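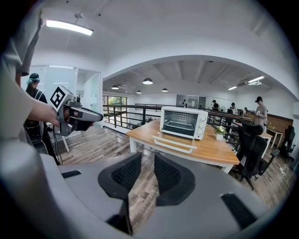

Sunday, October 9, 2022 – dye bench, indigo again

Vat 5 still sulking. Surface was bronze at the edges first thing, middle flat and grayish. Fed it fructose, a level spoon, stirred slow, lid on. Checked after lunch – better, greener underneath, still not the yellow green I want. Leave overnight.

Scoured the Wirkgate yarn, 700 g in two lots. First lot 100 g over what the pot likes, wouldn't turn over properly. Rinse water brown both times. Whoever spun this left plenty of oil in. Second lot got an extra rinse and feels cleaner, so do the first again before it goes near the vat.

Test skeins from the small vat:
Lora singles – 3 dips, good mid blue, bit streaky where the ties were. Tie looser!!
Stovcombe 2-ply – 3 dips, darker than Lora, rubs off on a white cloth. Needs longer between dips prob.
Cotton tape – took hardly anything. Not scoured enough? Try soda ash.

Tlapale cochineal came, finally. Ground a little in the old coffee mill, sieved, ground the rest of it again. Bag weighs 219 g with the bag, forgot to weigh the bag. Put it on the top shelf, away from the steam. Want to try it over the pale blue skeins for purple but not untill the blue stops rubbing.

pH strips nearly gone. The new ones read different to the old ones on the same cup of tap water, which is no help at all. Using the old ones till they run out, then start a fresh page so the numbers don't get mixed.

Mordant: alum at the usual rate for the Stovcombe, soaking now, blue bucket. Do not tip it out, I want to reuse it.

To do
– rescour lot one
– label the skeins BEFORE they go in, tape tags came off agian
– lime, fructose, gloves (medium)
– sample cards for the November table

Pot handle loose, tightened it, still loose.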